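Keeping Number 39 Honest
How a robot arm gets set up, looked after and, now and then, taken down to its last screw

September 9, 2021

The first thing you learn at the Dradeo workshop in Baltberg is where to put your coffee. There's a shelf by the door with a row of old coat hooks under it, and that's the place. Bring a mug anywhere near the benches and a hand will come out and take it from you, kindly, and you'll find it back on the shelf when you leave, stone cold.

I had come to spend a few days with one machine. Dradeo runs a small fleet of tabletop arms that are learning to tidy up: pick up the small thing, put it in the other place, don't knock over the lamp. The arm I was following is called Number 39, a name it got from its shelf tag in the parts store. I've written about robots for years and I will happily watch one do anything, but most of my visits have been to see them perform. I wanted to see one on a Tuesday, so to speak, with its covers off and a technician muttering at it.

And I got my wish! When I arrived, Number 39 was lying on a padded bench with its base plate unbolted and a bundle of cable coming out of it like the stuffing from an armchair.

The trouble was in the elbow. For a couple of weeks the arm had been stopping a hair late whenever it came down from a high reach, and only then. Going up, it was fine. Side to side, fine. The crew had first blamed the software (everyone always does), then the floor, then a cable tie that had been pulled too tight and was tugging at the harness. The cable tie was guilty of something, and it got cut off and replaced with a loop of soft hook-and-loop tape, but the late stop stayed.

So the elbow came apart. I'd imagined this as a big noisy job with a hoist. The tools fit in a lunch tin. There's a set of hex keys with colored tape around the handles, a torque driver, a plastic pry tool that looks like a guitar pick, and a dentist's mirror, which I was told is the best thing in the building. The cover screws go into a magnetic dish in the order they come out, laid around the rim like the numbers on a clock. Then the cap lifts away and you're looking at the joint itself: motor, brake, gearing and the encoder, the little sensor that tells the controller what angle the joint is at.

The encoder was the culprit, or rather the ring it reads from. It had shifted very slightly on its seat. You couldn't see it with the naked eye, and I tried hard. What you could see, with the mirror, was a faint polished line where the ring had been rubbing. The technician went very quiet when she found it and then did a small dance, with the mirror still in her hand. I may have joined in.

Putting it right took most of an afternoon. Clean the seat, set the ring, tighten the screws a little at a time in a star pattern, turn the joint by hand, check, turn it back, check again. There is a worksheet for this, and it's a lovely grubby object, printed so many times that the logo at the top has gone fuzzy. One box just says "Does it feel right?" with a space for yes or no. I asked whether anyone ever writes no. Plenty of times, apparently. Then you take it apart again.

What I hadn't expected was how much of the job begins once the arm is back on its mount.

A robot arm carries a map of itself inside its controller: how long each link is, where each joint sits when it calls its own position zero, where the fingertips ought to be. Open up a joint, and part of that map is suddenly a guess. The zero has to be found again. At Dradeo they do it with a set of metal pins and a block that has a cone drilled in it. You guide the arm until a pointed tip drops into the cone, record the joint angles, then come at the same cone from a different direction and do it again. After eight approaches the controller has enough to work out which joint is fibbing, and by how much. It's a bit like finding the short leg on a table by pressing on every corner.

Then there's the gripper. The fingers on these arms wear, and the pads get swapped on a schedule that lives on a whiteboard next to the kettle. Fresh pads grip differently from old ones. They're a shade thicker, too, so the closed position has to be taught again each time or the fingers will squeeze a toy block harder than anyone intended. The crew keeps a tray of test objects for this, and it is the best tray I have ever rummaged in. Corks, a thimble, a rubber fish, half a clothespin.

And only after all of that does the other Number 39 get its turn.

This was the part I found myself telling people about at dinner. Every arm in the workshop has a double that lives in a simulator called Kassa. The double has the same links and joints, and whatever gets changed on the bench has to be changed in Kassa the same day. The arm does most of its practicing in there, in made-up rooms, long before it tries anything on real furniture. If the double's elbow sits at the wrong zero, the arm will spend the night learning beautifully in a body it doesn't have.

The Kassa setup gets its own checklist, and it is every bit as fussy as the one for the bench. Load the arm. Move one joint at a time and watch for anything that swings the wrong way. Put the arm in a folded pose, then a reaching one, then a tall one, and look at it from several sides for parts that pass through each other. After that, drop it into a room and look again, with furniture behind it and things lying about.

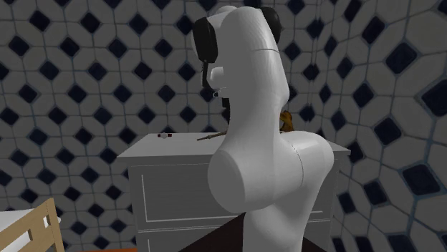 The simulated arm holds a raised pose in front of a white dresser during setup in Kassa.

I like these practice rooms very much. They come out of a generator that shuffles walls, floors and furniture, and it has bold ideas about decorating. In one you get navy diamonds in the wall tile and an orange floor, with a wooden bed in the corner for good measure. The next might be all beige. The point of the shuffling is that the arm shouldn't get attached to any one background. A dresser is a dresser whatever the walls are doing behind it, and the arm has to work that out.

For the person doing the setup, though, the room is mostly something to judge the arm against. The crew looks at the base first. Is the mount at the right height for the furniture? Can the gripper get to the front edge of a surface as well as the back? Does the elbow have space to swing out? A mount that's off by the width of a thumb makes some reaches impossible, and the arm will dutifully try them all night. On the second evening I watched the mount height in one room get nudged, tested, nudged back and tested again until everyone was hungry.

The run that followed was 2991 attempts long. It went overnight, on a rack of computers in the hallway that keeps the coats pleasantly warm. In the morning the technician scrolled through the failures first, with toast. Failures get sorted by which joint was working hardest at the time, and if the elbow had still been off, they would have bunched up on the high reaches. They didn't. They were scattered all over the place, dull as gravel, and she was delighted with every one of them.

Back on the bench, the real Number 39 spent the same morning doing a slow warm-up routine, up and down, up and down. I put my ear close (outside the fence, before you write in) and heard a steady soft hum with no tick in it. The late stop on the way down was gone. The worksheet got its yes, its date and its coffee ring, so somebody had broken the mug rule.

There's a maintenance round here every 10 days. Wipe down the links, check the cable loops, look at the pads, run the cone block, compare the numbers with last time. The numbers go into a paper logbook as well as the computer, and the logbook is the one people reach for. You can flip back through an arm's whole life with your thumb. Number 39 has had two wrists, a new brake and a great many fingers, and its elbow page now has a sketch of a ring with an arrow and three exclamation marks.

In October the arm moves to Dradeo's other site, in Filach, where it will share a bench with a newer model and start on drawers. Drawers are hard. They stick, they tilt, and they come out further than you thought. The double in Kassa has already started on them, and the crew has ordered more pads.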